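Trelier Cart Mount and Cable Kit for Tabletop Arms

Reviewed by Felicja Piątek

Rating: 4 out of 5

We bought the Trelier kit in August to replace a bolted floor stand. It comes as a base plate, a set of column cable mounts, a bag of ties and a printed alignment sheet. The arm, gripper and cart were ours already.

Fitting took two people 50 minutes, most of it spent leveling. The plate holes lined up with the arm base on the first try. The cart rails did not, and Iñaki Bravo had to slot two holes by 5 mm. The sheet says nothing about this. Torque values are given for the base bolts only.

Cable routing is the better half of the kit. The mounts hold thin cables close to the column, and the ties can be reopened. Leave slack before tightening: our first routing pulled at the wrist end when the forearm was turned to its limit, and we had to start over. 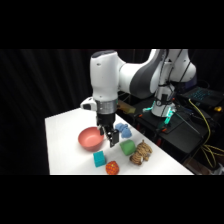
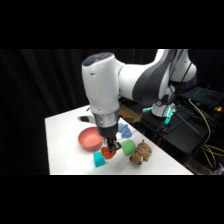
White tabletop, arm on its cart mount, gripper pointing down among the bowl, the cube and the tiger.

In Daily Use

The mount needs a short check before each session. Ours goes: base bolts, column ties, flange screws, then a slow move to a taught point over the table with the gripper open. We compare the fingertip position with a pencil mark. After 62 hours of running the offset had not changed by any amount we could measure with a steel rule.

A cart is still a cart. With the casters locked there is slight sway at full reach, and we cut the joint speed to compensate. Hatstead sells leveling feet that would probably cure it — Krystyna Duda has a set on order. The laptop shares the cart with the arm, so keep its power lead away from the casters.

One tie mount cracked when overtightened. Trelier sent a spare without argument, but the kit should include one.

Recommended for light arms that have to be moved between rooms. For a cell that stays in one place, keep the floor stand.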